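I spent most of February trying to believe a number. The number is 85 per cent, and it is the grasp success rate we got for toy vegetables after training on 864 demonstrations. It looked great on the group chat. I've been picking at it ever since.

The method isn't ours. It's the one everyone calls the Bognár recipe now: put a small fisheye camera at the wrist, skip the overhead view entirely, and let the policy learn from whatever the wrist sees. The claim is that a very wide lens close to the hand gives you enough of the room to know where you are, so you don't need calibration, and you can move the whole setup to another table without retraining. I wanted it to be true. Calibrating cameras is a rotten way to spend an afternoon.

My trouble is with the second half of the claim. When a policy sees the whole room, it can learn the whole room. Shelves, ceiling lights, whoever is standing there in a green shirt — all of it goes into the network along with the carrot, and the training loss has no opinion on which part gets used.

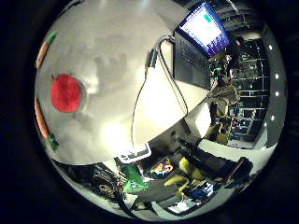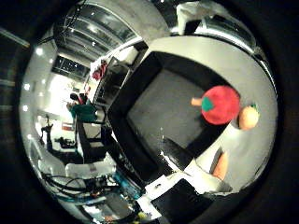
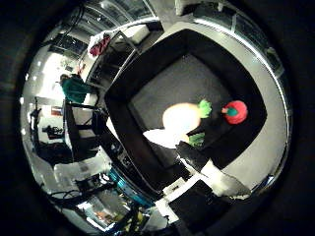

Look at how much of each view is taken up by things you would never want a robot to care about. The Futham write-up calls this "context". I'd call it a leak until someone shows me otherwise.

So I ran the dull test. Same weights, same toys, 200 trials, with everything outside the work surface masked to grey. If the room was only helping a bit, I'd expect a small drop. We got a big one, and it was lopsided: placing held up fairly well and reaching fell to bits. The arm would head off confidently to a spot where a vegetable had often been in training.

I posted the plots on our internal page and Ka-ming Shih wrote back within the hour that a grey mask is a cruel thing to do to a network that has never seen one, and that I'd measured its surprise at the mask and called it dependence on the room. Swap in a different background, was the suggestion, and see if it still falls over.

Fair enough. It's a better test than mine, and I should have thought of it. I did a quick version with backgrounds pasted in from the Didmont recordings, and the drop shrank. It didn't go away. I only had five backgrounds, though, and two were nearly the same room, so I wouldn't hang much on it.

What I'd like next is the plain version: carry the table down the hall, put the same toys out, and run it again. Pleltberg says they did this and it worked, but the table in their paper has no trial counts, and my email asking for them is still unanswered.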